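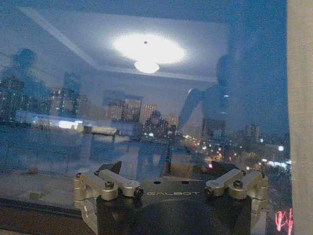
Living room window, night, ceiling light on. There's the halo.

Akash Bajpai
Moved in for the view in November. After dark I mostly get a view of my own ceiling. The tray, the trim, the light, all of it hovering over downtown like a very dull spaceship. Has anybody fixed this without sitting in the dark?

gulleyrat
Sit in the dark.

hovine_4
Anti-reflective film. We did ours with Zastham and it helped, though I wouldn't say it cured anything. Came to 1,364 with the installer, and yes, I felt that.

Marcelino Vasconcelos
I'd hold off on film. Your trouble is one big bright fixture in the middle of the ceiling. Put it on a dimmer, get a couple of low lamps with proper shades, and keep them off the wall facing the glass. I had the same halo for five years and a dimmer took out most of it.

hovine_4
Most of it, he says. Some of us like to read in the evening.

Marcelino Vasconcelos
That would be what the lamp is for.

Akash Bajpai
OK, ceiling light still on.

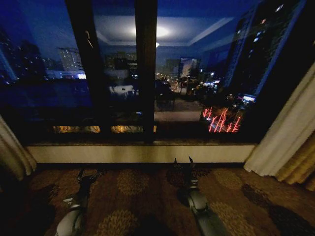 I do like the street at night, and those pinkish lights down by the trees — or whatever they're hung on — are half the reason I signed the lease. So no curtains, please. Dimmer first, then film if I'm still looking at the ceiling.

gulleyrat
My offer stands. It's free.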